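Eteo brings robot folding to Brambridge garment site

BRAMBRIDGE, May – Eteo has put two-armed robots to work at its garment returns site in Brambridge, where staff sort, check and fold around 2,000 items a day. The robots take on part of the handling that people there have always done by hand.

The system is called Pleteo. It was developed with the Vörös engineering office and works with soft items such as sweatshirts and T-shirts, which are hard for machines because they never land the same way twice.
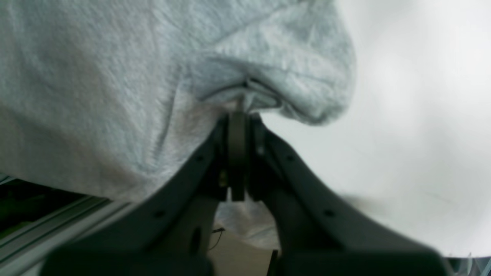 A Pleteo gripper holds a pinched fold of gray fleece.

Each robot has 2 arms and picks up a garment by a small pinch of cloth. Thick fleece is the slower work. It bunches up, and an opening or a hem can end up buried in the folds.
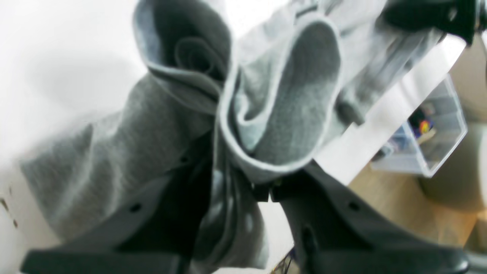
Gray fleece bunched between the gripper fingers.

The 12 people on the folding team keep their jobs and their hours. What changes is the shape of the shift. Team members now rotate between checking for damage, repairs and looking after the robots – a task that comes with paid training. Nobody is asked to stand at a folding table for more than 2 hours at a stretch.

"Folding all day is hard on the shoulders and wrists, and our people told us so," said Ramesh Kaushik, operations manager at Brambridge. "They still decide what is good enough to go back on sale. The robots are slower than an experienced folder, and we have planned the shifts with that in mind."
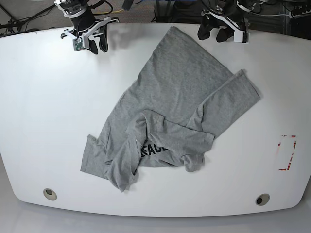

A heather-gray T-shirt on the white worktable, with the two grippers at the back edge.

Eteo will review the shift plan with staff after the summer before deciding on further tables.

Press contact: Eteo press office, Brambridge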